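Getting a daily cartoon archive in order on a blog, tags and all

Posted in: Cartooning & Comics > Blogs and archives
26 January 2019

inkwell_leen

Hi everyone! I'm Leen Semaan and I draw editorial cartoons for a small weekly called the Skitadby Courier, plus a lot of loose ones that only go up on my own blog. I've been posting since my student days and I have just passed 800 cartoons, which makes me want to throw a party, except that the blog is a complete jungle. Every post has the cartoon, a line or two of text, and then a heap of tags. Some posts have the name of the mayor as a tag. Some have the mayor's last name only. Some have "mayor" and some have "city hall" and a few from one very tired winter have nothing at all.

What I would love is for a reader to click on one tag and see, say, every cartoon I ever drew on the harbor bridge, in order. Right now they get maybe a third of them and then an unrelated one with a pelican in it. I also use categories, but I used them the same way I used tags, so there are 19 of them and I couldn't tell you the difference between "Editorial," "Editorial Cartoon" and "Opinion Art."

So how do you all do it? Do you tag the people, the event, the newspaper, the year? Do you go back and fix the old ones or do you draw a line and start fresh? I'm happy to put the hours in, I just don't want to do it wrong and then do it all again. I'd also like to know what you do about cartoons that ran in one place and then got reprinted somewhere else with a different caption. I have a stack of those from when the Courier shared pages with the Urnudach Reporter.

Thank you so much in advance, this board has already saved me once with the scanner settings!

brushpen_otter

Oh, congratulations on the big number! I went through exactly this and I came out the other side loving my archive, so please don't be scared of it.

Start with the categories and be brutal. A category should answer "what kind of thing is this post?" and you probably only make a few kinds of things. Mine are Editorial Cartoon, Caricature, Sketchbook and News (for when I have a show or a book). Every post gets one category. If you feel like giving it 2, pick the one a stranger would look in first. Most blog software lets you merge categories without opening each post, so look for that in the settings before you do anything by hand.

Tags are where the subject goes. I write mine as a fixed set and keep them in a plain text file that sits open while I post:

People: full name, always the same spelling, no titles
Place: town or building
Event: the name plus the year, so "bridge vote 2017"
Publication: the paper's full name

Everything lower case or everything with capitals, I don't care which, but choose. A lot of blog programs treat "Harbor Bridge" and "harbor-bridge" as the same page and a lot don't, and you will find out which kind you have at a bad moment. Try it on a test post.

For the old ones I did go back. I put on the radio and fixed them in batches, oldest first, and it was so much fun to see the drawings again! I found a whole run about a bus shelter that I'd forgotten, and two of those ended up in my next book.
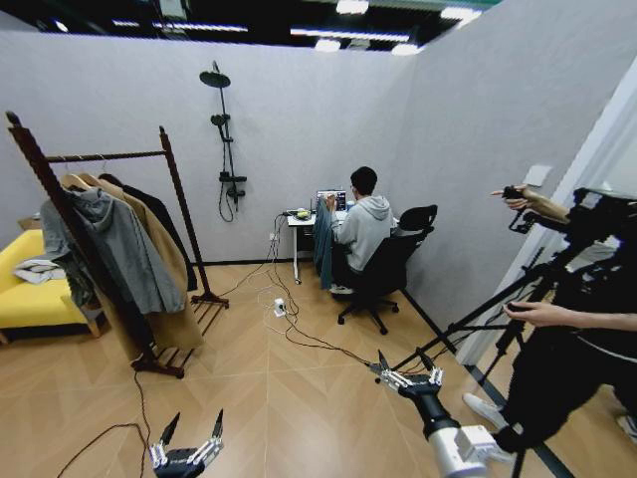 Firodberg Cartoonists' Circle – Archive and Web Group

A few more things that helped me. Put the publication date in the text of the post itself, on its own line under the cartoon, even if the blog stamps a date on the page. The blog's date is the day you uploaded it, and if you load a backlog in February then everything claims to be from February. I type "First printed:" and the date and the name of the paper, and then I can search for it later.

Write a sentence of description for every cartoon too. Search engines can't read your lettering, and neither can readers who use a screen reader. Say who is in it and what they're doing, and copy out the words in the balloons. This takes me longer than the tagging and I think it brings in more readers than the tags ever did. Someone looking for that old joke about the ferry timetable will remember the words of it and type those.

About captions, keep the drawing as one post and list the versions inside it. "Printed in the Courier as ... and in the Reporter as ..." Then the tag pages don't show the same picture twice. If the drawing itself was changed, even a new hat, I make it a new post and link the two to each other.

And back everything up before you merge anything!! I exported the whole blog to a file first and I was very glad of it when I merged "Sketches" into the wrong place.

Good luck, and please post the link when it's done, I want to see the pelican.

halftone_hugo

just delete all the tags and start over. I did it with mine, no one uses them anyway, they use the search box

papercut_maren

I'm going to stick up for tags here, because my readers do click on them! Teachers especially. A teacher will find one cartoon on an election, click the tag and use four or five of them in class. If you've got local politics going back years, that's a wonderful thing to hand to a school.

I agree with nearly all of what brushpen_otter wrote, with one change. I wouldn't make a tag until you have at least three cartoons that want it. Otherwise you get a cloud of hundreds of names, each with a single drawing behind it, and the good ones get buried. Keep the single names in your description line, where search will pick them up, and promote them to a tag later.

The other thing I'd try is a spreadsheet before you touch the blog at all. One row per cartoon: title, date printed, paper, people, subject, link. I did my first 100 in a weekend and by then I could see which subjects kept coming back, so the tag list more or less wrote itself. There's a free add-on called Šimkus that will pull your post titles and links into a sheet, so you only fill in the rest. It stumbles on posts with an apostrophe in the title, so check those by eye.

With series, I number them in the title ("Harbor Bridge, 4") and add a previous and next link at the bottom. People will read a whole run that way, one after another, and then write you lovely emails about it.

inkwell_leen

These are great, thank you! I exported a backup last night and I've already got the categories down to four. I'm doing the spreadsheet next, starting with the bridge. Maren, does the add-on cope with drafts or only published posts?

papercut_maren

Only published ones, as far as I know. Put the drafts in by hand at the end, and have fun with the bridge!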